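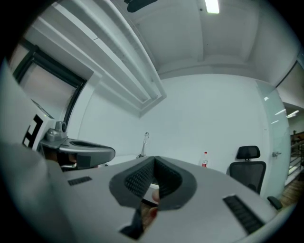

Fingertips in the slot between two padded jaws.

Gundelmont Pottery
Studio safety walk-through, April
Walked by: Gheorghița Chiriac
Second pair of eyes: Emília Matoušek
Started 8:15 a.m., kilns off and cool, no classes in the building

Marks: OK = fine today. FIX = needs work, can stay in use. OUT = not to be used until signed back in.

Comments are mine unless they start with EM.

1. DOORS, FLOORS, LIGHTS

1.1 Front door opens fully and latches - OK
The new closer is wonderful. No more slamming while people are trimming.

1.2 Back door clear inside and out - FIX
Four bags of grog were stacked against the hinge side. The door opened, but you had to squeeze. I moved them to the clay rack while Emília held the door.
EM: I'd like a painted line on the floor there. I have the paint at home and would happily come in early to do it.

1.3 Floor dry, no trailing cords - FIX
Dry everywhere except in front of the glaze sink, where the mat has curled up at one corner. Mat is in the trash. Replacement on the shopping list.

1.4 Emergency lights come on with test button - OK
Both of them, bright as anything.

1.5 Fire extinguisher in place, gauge in the green, tag readable - OK
Tag no. 159, by the kiln room door. Someone had hung an apron over it. Please use the hooks, we have so many hooks!

2. KILN ROOM

2.1 Oda (large front loader): door seal, hinges, latch - OK
Oda is looking great. The hinge pins we greased in winter move with one hand now. There's a hairline crack in the brick at the lower left, same length as the pencil mark from last time, so we carry on watching it.

2.2 Oda: door switch cuts power - OK
Tested with a short run on low. Opened the door a hand's width and heard the relays drop out right away.

2.3 Lu (small top loader): lid, lid prop, handle - OUT
The lid prop slips out of its notch if you bump the kiln with a hip. I bumped it on purpose and down came the lid. A heavy lid on a forearm is a nasty business, so Lu is unplugged and has a red tag on the plug. The part is ordered.
EM: Agree completely. I know there are test tiles waiting. They can go in the bottom of Oda.

2.4 Lu: cord and plug - OK
No browning on the pins, no stiff spots in the cord.

2.5 Clear space around both kilns - FIX
We ask for 30 inches on every side. Oda has it. Lu doesn't on the window side, where a ware cart had been parked. Cart moved. If you're loading and need somewhere to set things down, use the steel table.

2.6 Exhaust fan pulls - OK
Tissue held to the vent sticks nicely. I could do this test all day.

2.7 Gloves and firing glasses on their shelf - FIX
Glasses are all there and clean. One left-hand glove has a worn thumb, and you can feel your own fingernail through it. Binned the pair.

2.8 Firing log up to date - OK
Beautifully kept this season. Whoever has been adding little drawings of the cones, please go on doing it.

3. WHEELS

3.1 Foot pedals return to zero - FIX
All fine except wheel 6, which keeps creeping after you lift your foot. It's slow, but it creeps. Usable if you switch off at the side before you reach under the wheelhead. A note is taped to the splash pan.
EM: I opened the pedal afterward and it was packed with dried slip. Cleaned, and it's much better. Leaving it at FIX until it's been through a full class.

3.2 Splash pans seated, bat pins tight - OK
I tightened pins on a couple of wheels with the hex key. The hex key lives on the blue string now, for good.

3.3 Plugs and outlets above splash height - OK

3.4 Stools - FIX
One stool rocks badly. It isn't the floor, I carried it around the room to check. Emília has taken it home to glue the rung.

4. SLAB ROLLER AND HAND TOOLS

4.1 Hamon (slab roller): cable, rollers, crank handle - OK
I love this machine. Cable is tight, with no broken strands that I could find by running a rag along it. Rags catch on broken wire, so use one for this and never a bare hand.

4.2 Hamon: finger guard on the feed side - FIX
Guard is present, but one wing nut is missing and the guard lifts at that end. A bolt is doing the job for now. Please keep your hands flat on the canvas, well back from the rollers, and have one person feed and crank. When two people share the job, the cranker can't see the feeder's fingers.
EM: Could we say this out loud at the start of each handbuilding class? New people copy whatever the person before them did.
Yes! Added to the class opener.

4.3 Extruder: wall bolts, lever, plunger - OK
Hung my weight on the lever. Nothing moved. Lever goes back UP and pinned when you finish, because it sits at forehead height when it's down.

4.4 Wire cutters and needle tools - OK
Threw out a wire with a frayed toggle. Needle tools are all in corks.

5. GLAZE AND DUST

5.1 Buckets labeled and lidded - FIX
2 buckets had no label at all. We made a test tile from each and put them on the holding shelf. If one of them is yours, write what's in it, today if you can.

5.2 Dry materials closed, scoop inside - OK

5.3 Respirators bagged, filters dated - OK
Every mask was in its own bag with a date on the filter. This has never been so tidy.

5.4 Wet cleaning only - OK
The dry broom is gone from the closet. Mops and sponges, always.

5.5 Eyewash bottle sealed and in date - OK

6. FIRST AID

6.1 Box complete - FIX
Low on small bandages, plenty of everything else. Burn gel is in date.

6.2 Accident book present, pen attached - FIX
Book yes, pen no. Pen attached with more blue string.

STILL OPEN

Lu lid prop - OUT, Gheorghița
Wing nut for Hamon's guard - Emília, hardware store
Pedal on wheel 6 - watch through next class
Mat for the glaze sink - Gheorghița
Kiln gloves, one pair, long cuff - Gheorghița
Floor line at back door - Emília
Mystery glazes - anybody!

EM: Finished at 10:40 a.m. and we'd have been faster if I hadn't stopped to admire the shelf of moon jars. Go look at them before they're fired.

Copy in the green binder, copy on the kiln room door.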